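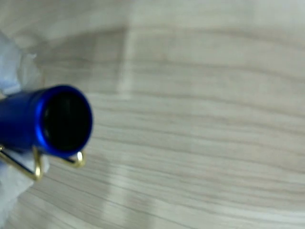
Last modified: 9th January

4.2 Fan responses to farewell messages

The second part of the study looked at what fans wrote under posts in which a television or music personality shared a last private message from a friend who had died. We collected 2,441 public comments on posts by four entertainers and drew a sample of 200 for close reading. Two coders, Mekonnen and Onsri, read the sample separately and met in November to settle the cases where they disagreed.

Most comments were short and offered sympathy to the person who had posted. A smaller group spoke to the dead person directly, often by first name. Comments of this second kind were longer and more often mentioned a place, such as a club or a theater, where the writer had once met them. Only 13 comments in the sample objected to the message being made public — fewer than we had expected from earlier work on celebrity mourning.

Figure 3. Soft gripper holding a blue cylinder.

Press coverage changed the pattern. Once a newspaper had quoted a post, new comments tended to repeat the wording of the headline, and replies between fans became rare. We did not code replies by the entertainers themselves, which are treated in Section 4.3.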